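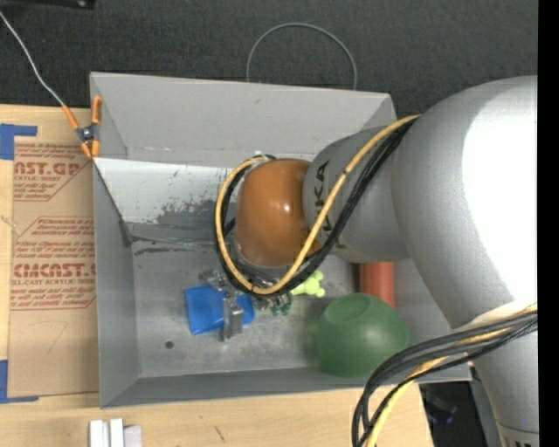
*By our Fevwood correspondent | Produria Local | November*

**Fevwood's odds-and-ends shop swaps cardboard for metal bins**

I've had a soft spot for the sorting room at Narnotia ever since I went in for a curtain hook and came out with a fish slice, two door handles and a jigsaw of a harbour. So when I heard they were finally getting rid of the cardboard boxes and going over to proper grey metal bins, I went down to have a nose.

If you've never been, Narnotia is the odds-and-ends shop at the bottom of Wattanapong Lane, in the old seed store with 1812 over the door. You bring in the small stuff that lives in drawers and sheds, it gets sorted in the back, and then it goes out front for pennies. Nothing in there is worth much. People still queue for it on a wet morning, me included!

The cardboard had been a problem for years. Boxes got damp near the back door, the bottoms went soft, and every so often a whole load of cupboard knobs would end up under the radiator. The last straw came in the spring, when a box marked BATHROOM gave way on the stairs (I wasn't there, but I've heard the story from enough people to feel as if I was). After that the shop started putting a bit aside from each week's takings. The new bins are second-hand, which seems right for the place, and they arrived last month from a works canteen that was closing down.

They're big, open-topped things, grey all over, and one of them now sits up on the light wooden table in the sorting room, so you can get at what's inside without crawling about on the floor. My back approves. I had a go myself and it's so much nicer than the old way, where you knelt on a folded coat and hoped for the best.

The idea is simple enough. Whatever comes in is tipped or placed in a bin on the table, and each thing comes out one at a time and goes where it's meant to go: kitchen, garden, toys, hardware, or the shelf that everybody calls "ask again later". Under the old system people were sorting straight from the bag, and a bag with a broken jam jar in it is a nasty surprise. Now you can see what you're reaching for. There was something bright blue in the bin that stood out a mile against the grey, and I wanted it before I even knew what it was. That's how they get you.

I asked what actually comes in, as I'm nosy about other people's drawers. The shop kept a tally for the first week with the new bins and got to 457 things, not counting screws, which go by the jarful. There were plenty of biscuit cutters and an awful lot of single castors. Plastic lids turn up all the time without anything to put them on, and there's a separate tub where you can try your luck matching one to a pot from home. I did. No joy, but I'll be taking the big casserole down next time.

There was some grumbling about the change, I should say. A few of the regulars liked the cardboard because you could write on it, and one man at the counter told me the bins made the place sound like a school kitchen. He's got a point. Drop a handful of spoons in from any height and the whole lane knows. The shop has promised to try lining the bottoms with old towels, and if you've got some going spare they'd be glad of them. Bath size is best, and please wash them first.

The labels have been sorted out as well. They're using luggage tags tied on with string, so a bin can be toys in the morning and garden things after lunch. The first lot of tags were done in a green felt pen that ran, so they've been redone in pencil. I thought the pencil was a bit faint myself, and said so, and was handed the pencil.

What happens to the cardboard? Most of it was too far gone for anything except the recycling, but the sound boxes have been flattened and are leaning by the front door. They're free to anyone moving house. There was a good stack when I left, some of them the sort with handles cut in the sides, so I wouldn't hang about.

A few practical bits, then. The drop-off hatch is open every weekday from nine, and there's now one late evening a week when it stays open until 8pm, which will please those of us who only remember the bag in the boot on the way home. Keep it to one bag or box each visit if you can. They'll take kitchen bits, toys, hooks and handles, garden hand tools, picture frames without glass and any craft supplies. They can't take paint, batteries, knives or anything with a plug, and they'd rather not have any more video cassettes, however good the film was. If you're dropping off something with lots of small parts, pop it in a bag with a knot in it.

The shop is hoping to pass 1000 things sorted by the end of the month. Going by the pile behind the hatch, I'd say they'll manage it with time to spare. There's a jar on the counter for anyone who fancies guessing which item will be the thousandth, at twenty pence a go, and the winner gets to keep it, whatever it turns out to be. I've put my money on a castor.

Prices out front haven't changed, by the way. Most things are still ten or twenty pence, the garden tools are a pound, and the jars of mixed screws are fifty pence with the jar or forty if you bring your own. I came home with a tea strainer, a ball of parcel string and a very small watering can. The harbour jigsaw is going back on my next trip, with one piece of sky missing, and I've written that on the lid.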